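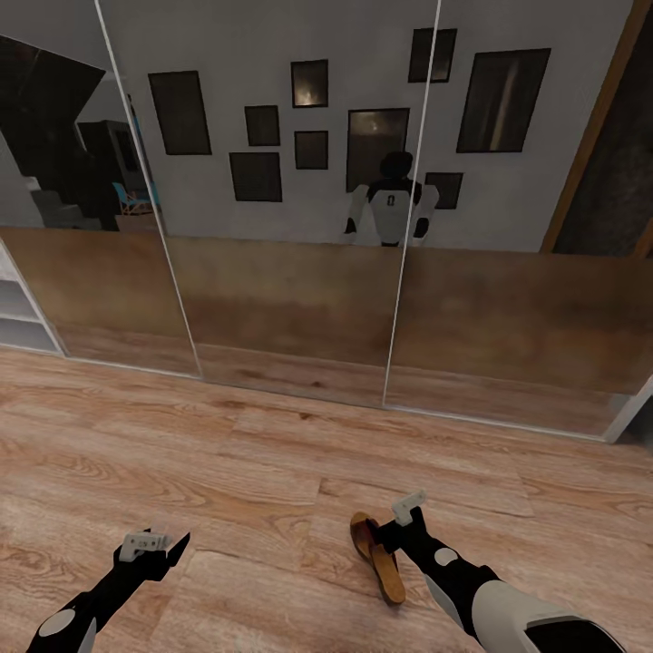 Mirrored sliding wardrobe doors above a wood-plank floor.

Care of Sliding Doors and Tracks
Household Advice Series, Brisville Housing Office

Residents of Brisville properties are responsible for the routine cleaning of fitted wardrobes. The office handles repairs to rollers, tracks and glass. The following advice covers most of the questions received from tenants of the Ditex and Lumbao buildings.

Cleaning the mirrors

Dust the panels first with a dry microfiber cloth. Grit dragged across the surface with a wet cloth will leave fine scratches that cannot be polished out. For fingerprints, mix one part white vinegar with four parts water and apply it to the cloth, never directly to the glass. Liquid that runs down to the lower edge can work its way behind the mirror and cause black spotting — damage of this kind is not covered under the repair schedule. Dry the edges at once. Do not use ammonia or abrasive pads.

Hair spray leaves a dull film. Rubbing alcohol on a cotton pad will lift it.

The bottom track

A door that drags or jumps is usually running over lint. Slide all doors to one side and vacuum the exposed track with the crevice tool, then repeat on the other side. An old toothbrush will loosen anything packed into the corners. Wipe with a damp cloth and allow the track to dry before closing the doors.

Do not oil the track. Oil collects dust and the problem returns within weeks. A light application of dry silicone spray, placed on a cloth and wiped along the rail, is sufficient twice a year. Residents who prefer a fixed date may wish to choose February, when the radiators are also due for cleaning.

Floors near the wardrobe

Wood floors should be swept along the grain and mopped with a well-wrung mop. Standing water near the track will swell the boards. Felt pads are to be fitted under chairs and bed legs.

When to call

Stop using a door if it has left its rail, if a panel is cracked, or if the door leans when pushed. Do not attempt to lift a mirrored panel alone, as it may weigh more than 50 pounds. Repair requests are taken at the Dondine Street desk from 9 a.m. Please give the apartment number and state which door is affected, counting from the left.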